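About Flillach

Flillach supplies play kitchen sets to preschools and child care centers. The business started in Jutham with a single shelf of toy pans and now lists 194 items, sold singly or as table sets. Our customers are mainly classrooms with children from age 3 to 5.

Pieces are checked for size against each other: a spatula must reach into its pan, and fruit must fit its bowl.

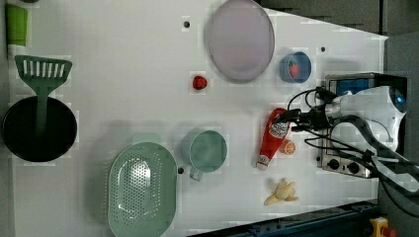 Tabletop layout with frying pan, colander, plate and toy food.

Sets are grouped by task. Cooking covers pans and slotted tools, serving covers plates, bowls and cups, and food covers fruit and bottles. Small appliances, including the toaster oven, are listed separately under the Nillus range.

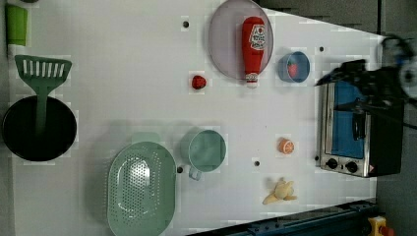 Replacement pieces are sold individually, so a lost banana does not require a new set. The Jutham stockroom holds 700 spares. Orders received by noon on Friday ship the same day.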